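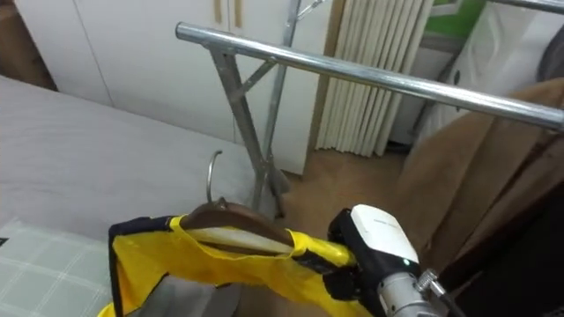
The Titex hanger works in Jelloncombe opens its doors to the public one afternoon each August, and I had been meaning to go for years in the way one means to have the boiler looked at. It is the sort of outing that gets a silence when you mention it at home. My own interest is practical. I do the kit for a small cricket-and-anything-else club, and I have spent a good part of my adult life picking shirts up off the bottoms of wardrobes. A shiny yellow sports top on a plain wooden hanger is a contest, and the top usually wins. It goes at the shoulder first, then the collar bunches, then you hear it land some time after midnight. I wanted to ask somebody who made the things why this should be so.

Getting there is simple if you ignore the signs. The ones from the station send you round by the leisure centre, where a man in a booth will tell you very kindly that you want the other road. The works sits behind a tyre place and a chapel that now sells kitchens. Parking is free, on grass, and I'd bring shoes to match.

Our guide was Alistair Munro, who had been in the turning shop for most of his life and plainly regarded the tour as a holiday from it. He gave us a sticker each and a warning about sleeves. Then he took us into the timber store, which smells wonderful and is cold enough to keep fish in. Boards stand there until he is satisfied with them. I asked how he knew when that was. He said he went and had a look.

The shaping room is the part people come for. A blank goes in square and comes out with shoulders, and it is much louder than you would think a coat hanger had any right to be. We were handed ear defenders and then talked to at length. I gathered that the day's record for one bench is 2,062, that it was set in the seventies, and that the man who set it still comes to the Christmas do and has to be asked not to bring it up.

After that you get the hooks, which are bent on a machine bought second-hand from a firm called Buenaventura and never once, Alistair said, serviced by anyone who had read the manual. The manual is in a drawer. He offered to show us the drawer. 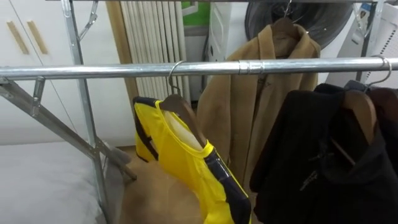 Yellow top on a wooden hanger over a chrome rail, camel-tan coat hanging behind.

I put my question in the finishing room, to Maricel Agbayani, who runs it. She was very patient. Wool grips, she said, and slippery cloth doesn't, and varnish makes matters worse. A heavy coat needs a broad end so that the shoulder doesn't come to a point, and if you hang it by its loop you deserve what you get. A sports shirt wants a narrower hanger with a bit of felt on the bar, or it wants folding and putting in a drawer like a sensible garment. I said the club had bought a box of the broad ones. She looked at me as a doctor looks at a man who has been treating it with butter.

She also has views on rails. Most of them, according to her, are put up too low by people who have only ever owned shirts. Hang your longest coat first and measure from the hem, and only then get the drill out. I wrote this down, although mine went up the other way round and I'm not taking it down now.

Upstairs there is a small museum, by which I mean a corridor. It has 967 hangers in it, on the wall and in cases, collected by a former manager on his holidays and given to the firm when his wife required the space. Hotel ones, mostly. One is from a seaside place called the Oltutau and has a printed request not to steal it. There are trouser presses too, and a folding travel hanger that took a fingernail off its inventor, if the label is to be believed. The labels are typed and rather bitter in tone. I liked this corridor more than anything else in the building and was asked twice to move along it.

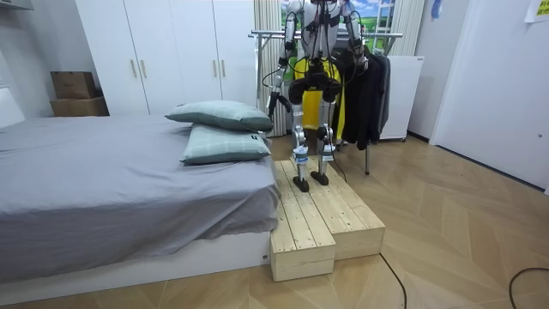 Mieke Geerts, who was on the tour with her father, had come all the way for one case of children's hangers at the far end, and stood in front of it until the next party caught up with us. Her father sat on the fire bucket.

Tea is in the packing hall. It costs very little and tastes of the urn. The cakes were better, particularly a ginger one that had gone by the time I went back for it, and I had my suspicions about the fire bucket party. Mark Anthony Yap was on the till and also on the raffle, which led to some people buying a strip of tickets instead of a scone. First prize was a valet stand. I didn't win it. 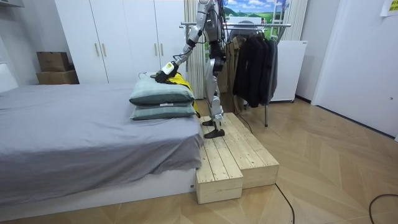 The factory shop is by the exit, naturally. Seconds are sold by the bundle, and Ariel Fajardo will go through a bundle with you and point out what is wrong with each one, which is an odd way to sell things but worked on me. I bought two lots of the narrow sort and a strip of felt. He threw in a skirt hanger with a bent clip, for which I have no use whatever, and I was delighted.

The tour takes longer than the leaflet says, mainly on account of the drawer. Go early in the afternoon if you want the ginger cake. There are toilets by the timber store, and they are kept at the same temperature.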